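The Refill Shelf and Its Believers

Every few years a town decides that it can shop its way out of its rubbish. In Pevambridge the current hope is the refill shop, and for most of the past year I have been told, by people I like, that I ought to be more excited about it than I am.

The argument goes as follows. Households get through shampoo, washing-up liquid and fabric softener at a steady rate, and each of these comes in a container that will outlast everyone in the house. If we carried the empties back and filled them from a drum, we would need fewer new ones. I have no quarrel with the logic as far as it goes. My doubts begin at the shop door.

Mendesau opened on the high street last June with 16 dispensers along one wall and a painted promise above them to "close the loop". Its owner, Razia Rind, is a serious person and has never claimed to be saving the planet single-handed. Her supporters are less careful. A leaflet put through my door said the shop had kept 2,000 bottles out of landfill in its first few months. I asked how that figure was reached. Each refill, whatever its size, had been counted as one bottle saved, so a customer who topped up a small jar of hand soap three times had rescued three bottles. By that method I could save a dozen before lunch without leaving the sink.

It matters how these sums are done, because the council is now being asked to give rate relief on the strength of them. Public money should follow a better sort of arithmetic. We would want to know how many of those customers had stopped buying new containers altogether, how far they drove to the shop, and what happened to the drums once they were empty. The drums, I learnt, go back to the supplier, Hovex, by lorry. How far the lorry travels is apparently a matter for Hovex.

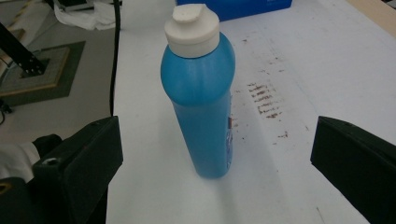 Then there is the price. A litre of ordinary shampoo at the refill wall cost me more than the same amount from the supermarket, where it came with a bottle thrown in. Haris Usmani, who has argued with me about this more often than either of us would wish, says the supermarket price is the false one, as it leaves out the cost of dealing with the waste. He may well be right. But a family watching every pound pays the price on the label, and a scheme which depends on people paying extra to feel better will reach the people who can afford to feel better. I counted myself among them for a while.

I tried it properly, for what that is worth. I kept a bag of empties by the back door and walked them into town. For the first month I was rather pleased with myself. By the fourth I was forgetting the bag, buying a new bottle on the way home and adding it to the pile, so that the cupboard under my sink ended up fuller than when I started. I don't offer this as proof of anything except my own poor memory. Still, any plan for changing the habits of a whole town has to allow for people like me -- there are a great many of us.

What irritates me most is how well all this suits the manufacturers. While we argue over who remembered the bag, they go on choosing the shape, the plastic and the cap, often with a cap made of something different from the bottle, and the sorting is left to somebody else. The Pasichnyk report, which our councillors were handed in the spring and which I suspect few of them opened, gave 53 pages to household behaviour and 4 to packaging design. I would have swapped the two.

A standard set of containers, with a deposit on each and a return point wherever they are sold, would ask far less of the customer. Milk came to the doorstep on that basis for decades, and it never needed a leaflet. It would also ask a good deal more of the firms, and I notice that the enthusiasm for "personal responsibility" tends to be loudest among those who would otherwise be sent the bill.

I hope Mendesau stays open. The high street has enough empty windows, and the washing-up liquid is perfectly good. But if the council has money to spend on waste, I would like to see it put towards a deposit trial, with the results counted by someone who has nothing to sell me.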